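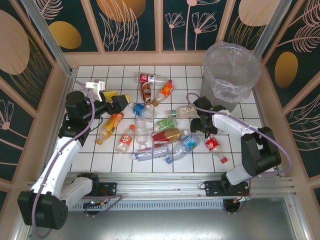
Ondieki Reserve Player Program: progress to March 15, 2021

The grant was meant to get second-string players ready for league soccer, and I can report that they are fitter. Whether they are readier is another matter. Of 205 registered reserves, 30 have played a full league match. Drinks have been a drain on the budget, and plastic bottles like the ones clustered on the white tiles look cheap until a whole squad wants them twice a week. Mwangi Muriithi has asked for refillable ones in the next budget. I support that.

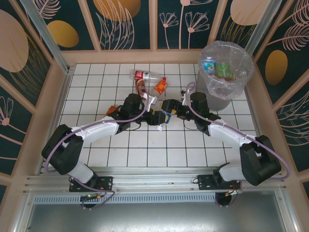 Joint sessions between Vandau and Iltine started in the winter. Atieno Shemweta runs the defensive half and Béla Oláh the attacking half, and each is good alone. The plan on paper has them working like the two arms on the rail, coming in from left and right and meeting in the middle. In practice the halves train at different ends of the field and share a warm-up. I would not call that a joint session yet.
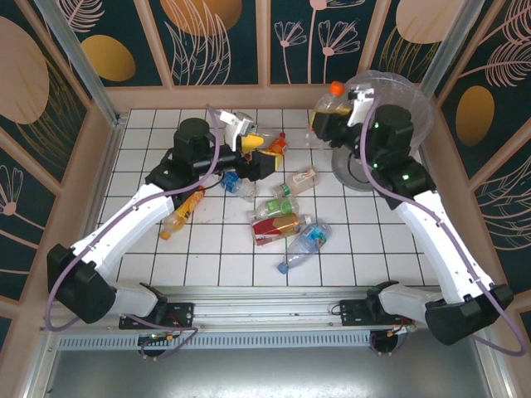
Are the reserves getting more minutes than before the grant?
A few are, mostly at Iltine, where seven now come on regularly. At Vandau the coach still trusts his starters, and our letters have not moved him.

Kheri Obura's fitness scores are up across the board — they were also taken on a softer test than last year's, so I have left them out of this report. He will repeat the old test in May.
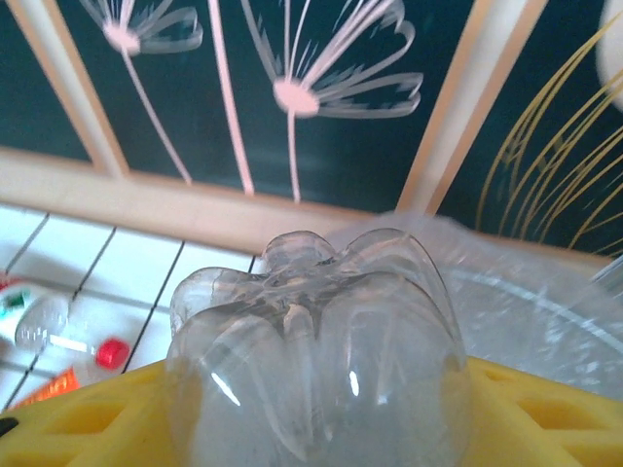

Clear bottle base on a yellow rack.

Still open: the loan agreement with Kustudetti, which Hamisi Rugemalira has promised twice, and the second goalkeeper coach. I ask that the next payment be held until both are signed.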